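Keeping the Old Cartoner Running

Hullalel packs dry soup, stock powder and instant sauces in a long brick building that used to be a dye works. There are 73 people on the payroll and three packing lines. Lines one and two were bought new. Line three was bought secondhand, and the cartoning machine at the end of it is a Lüthi that had already worked a full life in a biscuit factory before it was trucked over and bolted down again.

A cartoner does one job. It takes a flat, pre-glued carton blank from a magazine, pulls it open with suction cups, pushes the product in from the side, folds the flaps and closes them with hot glue or a tuck. On the Lüthi all of this is driven from a single main shaft through cams and chains. There is one motor. If the shaft turns, everything moves, and it moves in the same order every time.

That is the main reason the plant has kept it. Newer cartoners use a separate servo motor for each motion, and a size change is a matter of picking a recipe on a screen and swapping a few clipped parts. On the Lüthi a size change takes most of a morning. The operator moves the side rails with a hand crank, resets the flight chain, swaps the pusher heads and then runs a stack of blanks through at crawl speed to see where they catch. But Hullalel runs only two carton sizes on line three, and the larger one comes up for a few days each February and again in the fall. The rest of the year nobody touches the crank.

The machine closes 3,000 cartons an hour on a good shift. A new one of the same footprint would do more, though the pouch filler ahead of it would not keep up, so the extra speed would sit there unused. The maintenance department made this point when replacement was last discussed, and the money went to a new dust extraction system instead.

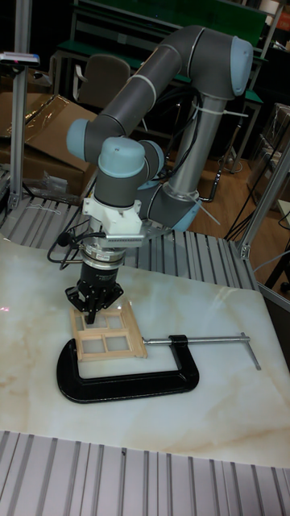
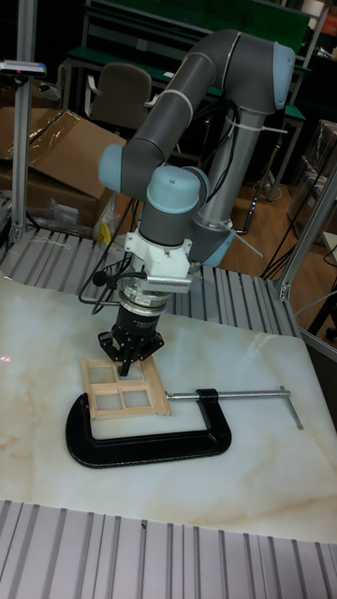
Both views show the gray arm with its light blue joint caps.

Parts are the harder question. Chains, bearings and suction cups are standard items and can be had in a day or two. Cams are another matter. The drawings for the Lüthi came with the machine in a cardboard tube, and two sheets were missing. When the flap-folding cam wore past the point where shims would help, the plant sent the old one to Brotum, a machine shop that does mostly pump repair. Brotum measured the worn cam, guessed at the original profile from the unworn side and cut a new one in tool steel. The first try closed the flaps a little early and creased the corners. The second has been in place since.

Glue caused more trouble than steel. The original glue pots were open-topped and had to be skimmed by hand. Char built up on the bottom, broke loose and blocked the nozzles, usually toward the end of the night shift. Hullalel replaced them with a closed melter from Telard, with heated hoses running to the two application points. The melter sits on the floor beside the infeed, where it is slightly in the way, and the hoses are hung from a bracket the shop welded up from angle iron. Operating temperature is 377 degrees Fahrenheit at the nozzle. Going hotter makes the glue string and leaves threads across the carton faces. Going cooler gives flaps that look closed and pop open on the pallet.

The guards are also new. The machine arrived with sheet metal covers held by wing nuts, and those did not meet the plant's safety rules. Hinged clear panels with interlock switches went on before it was allowed to run. Operators like them because they can see a jam starting - a blank that feeds crooked will lean for two or three cycles before it folds under the pusher - and stop the line early.

Day-to-day care is simple and is written on a laminated sheet taped to the control cabinet. Oil the cam followers at the start of the shift. Wipe the suction cups with a damp cloth. Check the chain for slack at the tail sprocket. Blow out the magazine, where paper dust collects under the blanks and makes the stack drag. Blanks that have been stored near the loading door in wet weather should stand inside for a day before use, or they curl and the cups lose their grip.

The next job on the list is the overload clutch, which has started to trip on starts when the machine is cold. A replacement is on order, and the work is booked for the shutdown, along with a gearbox oil change and a new set of followers.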